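Ticket: Left finger pad reads closed when it isn't, episodes getting tossed
Opened: Aug 18, 2025
Project: Matos (table clearing, hand demos)
Status: Open, workaround in place

Hi again! Me with the bowls. So I'm using the hand-held gripper to record the bowl task for Matos (pick the top bowl off a nested stack, set it down on the table, go back for the next one) and the uploader keeps throwing my episodes out. I did 29 yesterday afternoon and 9 came back with "gripper width invalid." The others went through fine, same table, same bowls, same me.

What I've tried so far:

Restarted the handle and the laptop. No change.

Ran the open/close calibration twice, all the way open, all the way shut, slow like the Pidden guide says. It passes every time, which is kind of annoying because it means I can't point at anything.

Wiped both rubber pads. There was a little grit in the ribs on the blue one, and for a while I thought I'd nailed it, but the very next upload bounced.

Moved the strap a bit so my hand sits lower on the handle. More comfortable! Didn't fix anything.

Then I went back through the rejected ones in the Nidum viewer and they all have one thing in common. They're all the first grab, when the bowls are still nested and the rims are nearly on top of each other. I come in with the fingers pointing at the rim, squeeze, and the width drops to 2 mm and stays there, even though there's a bowl rim between the pads. Once the top bowl is out and I'm on to the next one, the numbers look normal again.

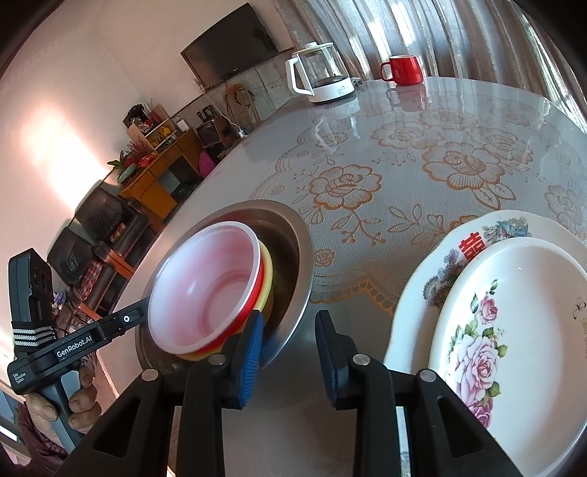
Approach on the full stack, pink bowl on top, then red, then yellow, all in the steel basin.

My guess is the shiny basin. The rim throws back a lot of light from the curtain side, and the table has a clear cover on it that's pretty glossy too, so maybe the tracking gets confused when I'm low and close. I did one short batch with a dish towel tucked over the basin rim and those all passed, but I don't want to keep the towel in there. The robot's going to have to do this with a bare basin, right?

Questions for whoever picks this up. Is there a minimum width setting I can change on my end, or is that locked? And can the rejected episodes be rescued, or should I just redo them? I've kept the raw files and haven't cleared the card.

Update, same day: support at Rirthorpe asked me to drop the recording rate to 60 and approach from a little higher up. Trying that now with the towel off. First two went through, third one bounced with the same error. Log attached, leaving the ticket open.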